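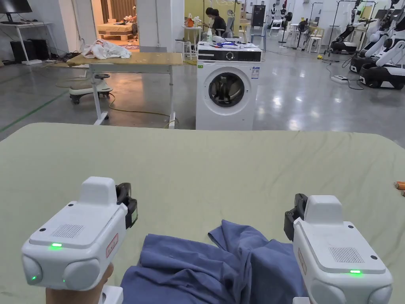

We spent an afternoon at the Wutlow workshop to try two sets of hand-held grippers before ordering for our own group. Yi-chun Chu set up the table and gave us a blue T-shirt to practice on. The job was to spread it, then fold it, one gripper in each hand.

We began with the Braranix pair. The trigger is stiff, and my hands were tired after 36 folds. Grip on thin cotton was good. When I pinched a single layer near a sleeve, I could lift it and shake the shirt out without losing the corner.

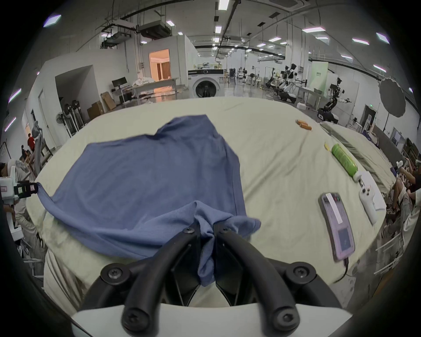

Weight matters more than I expected. Each unit is 688 grams with the battery in, and you feel it in the wrist when you reach across to the far side. Elli Oksanen has shorter arms than I do and ended up walking around the table for the long folds.

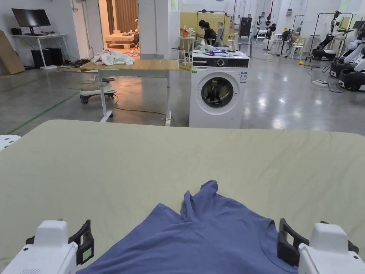

Visit notes by Elli Oksanen and the Eskola group
Apr 17, 2018

After a break we changed to the Flirico fingertips, which have a softer pad. They slipped twice at the collar, where the fabric is thick, but flat folds came out neater. Swapping tips takes around 2 minutes with a small screwdriver.
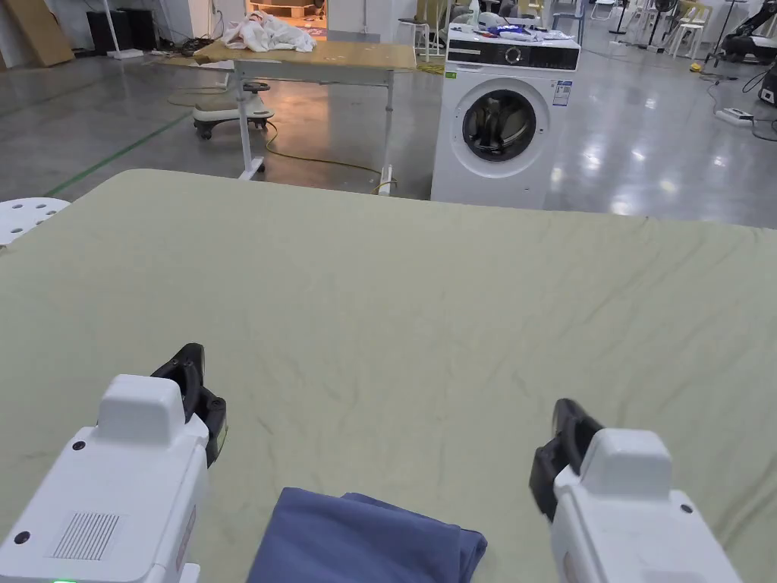 Both grippers over the table, with the blue fabric folded between them.

We asked for a quote on the stiffer set and a lighter trigger spring. Delivery would be in December.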